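Open day at Vurnisham, Friday: notes for my talk

Good morning. I speak slowly, please stop me if something is not clear. I will show you the simulated home we call Korell. 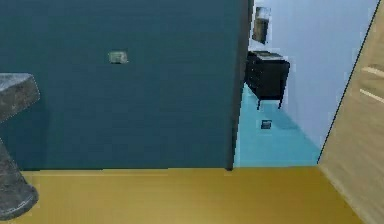 We have 84 rooms like these, and the robot must learn to find its way between them. The floor colors change from one to the next on purpose. (Pause. Ask who has worked with simulation before.) 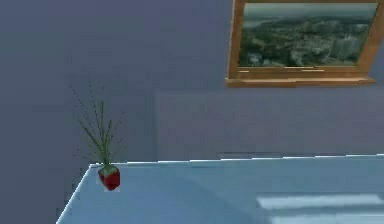
Korell: potted plant on a blue table

Small things are difficult — thin leaves most of all. Then come the doors. Our colleagues from Prasdale asked for more handles, so now we have three types.

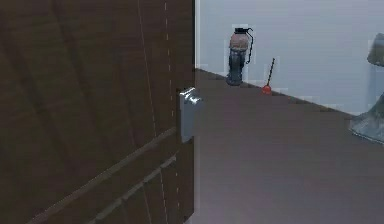 A door must be understood before it is opened. I will come back to this after the break, at the second station.

Now the arm. We gave this program the name Ki. Tell them the list has 549 tasks, and cloth is in many of them.
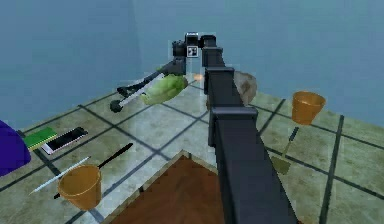 Ki: green cloth at the gripper, orange cups on the tiles

Questions, then coffee. Visitors go to the two screens near the window.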